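4. Drying, storage and the problem of the third drawer

By this point in the study we had printed the same bracket so many times that two of our colleagues had begun using the rejects as bookends. The bracket itself is described in Section 2. It is not an interesting object. We chose it for its thin upright wall, which shows stringing early and without mercy, and for its single overhang, which droops when the filament has taken up water from the air.

All of the filament came from one supplier, Warevow, and was bought in one order so that we could not blame the batch. The spools were split into two groups on arrival. The first went straight into sealed boxes with fresh desiccant. The second went into an ordinary desk drawer, the third from the top, where most filament in most offices ends up whatever the label says. Both groups were left alone through August, which in our building is the month when the windows are opened and the envelopes seal themselves. 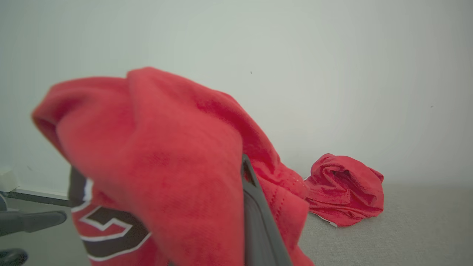 Print settings were held constant for both groups. The nozzle, bed and fan values are those recommended on the spool, with the exception of retraction, where the recommended value gave poor results on every machine we own, and we substituted our own. We are aware that a reader with a different printer will have a different opinion about retraction. We have met several such readers.

Each spool was weighed before storage, after storage and after drying. Weighing a spool sounds simple and proved to be the least repeatable part of the work. The cardboard spools take up water of their own, and they do so faster than the plastic wound on them, so that an early set of readings suggested our filament had gained more water than the drawer could reasonably have held. We threw those readings out, moved everything onto plastic spools, and began again. The lost time is not reported in the tables, but it was felt.

4.1 Drying procedure

Damp spools were dried in a Stunodano cabinet for 24 hours with the vent open. The cabinet has a dial marked with the names of materials in place of temperatures, a decision its makers presumably stand by. We put a separate probe inside and set the dial by that. Spools were then moved to the printer in a closed box with a feed hole and printed at once, or as close to at once as the booking sheet allowed.

A comparison group of damp spools was printed without drying. A further group was dried, returned to the drawer overnight and then printed, to imitate the well-known practice of meaning to start the job before going home.

The brackets were scored by two of the authors, working apart and without knowing which group a part came from. Scoring covered stringing, surface bubbles and droop, each on the scale given in Appendix A. Oprea scored consistently lower than Frandsen. This was true in every group, so it does not affect the comparison between groups, though it did affect lunch.

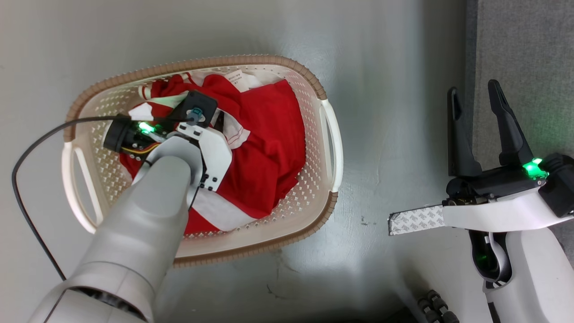
4.2 Results

The total number of brackets scored was 600, split evenly between the boxed spools and the drawer spools, giving 300 in each. Parts from boxed spools were clean in nearly every case, and those that were not could mostly be traced to a worn nozzle on one machine. Parts from undried drawer spools showed fine stringing on the upright wall and, in the worst cases, a rough, pitted surface that one scorer recorded as "orange peel" and the other as "oatmeal." The scale was later amended to allow for neither.

Drying restored most of the surface quality. It did not restore all of it. Dried parts still had slightly more stringing than boxed parts, and the gap was widest on the outer turns of the spool. We had expected the inner turns to be worse, on the grounds that they are harder to dry, and had drafted a paragraph explaining why. That paragraph has been removed.

The group that was dried and then left overnight fell between the two, and closer to the undried parts than we would have liked. For a shop that runs its dryer during the day and its printers at night, the practical reading is that much of the drying was done for the benefit of the cabinet.

4.3 Limits of the comparison

We tested one material in one color. Pigment is known to change how a filament prints, and our black spools should not be taken to speak for anything else on the shelf. The drawer was an actual drawer in daily use, and was opened whenever anyone needed tape. We did not log these openings. An earlier plan to do so, with a sheet of paper and a pencil on a string, lasted until somebody borrowed the pencil.

The Matei hygrometer in the drawer and the Clestley unit in the sealed boxes also disagreed with each other when placed side by side, and we corrected both against a salt reference before reading anything into them. Figures in Table 3 are corrected values. Readers who would like the raw ones may write to either author, preferably Frandsen, who kept them.

Strength was not measured in this part of the work. Whether the residual stringing matters for a part that has to hold something up is taken up in Section 5, where the brackets are finally asked to do the job they were drawn for.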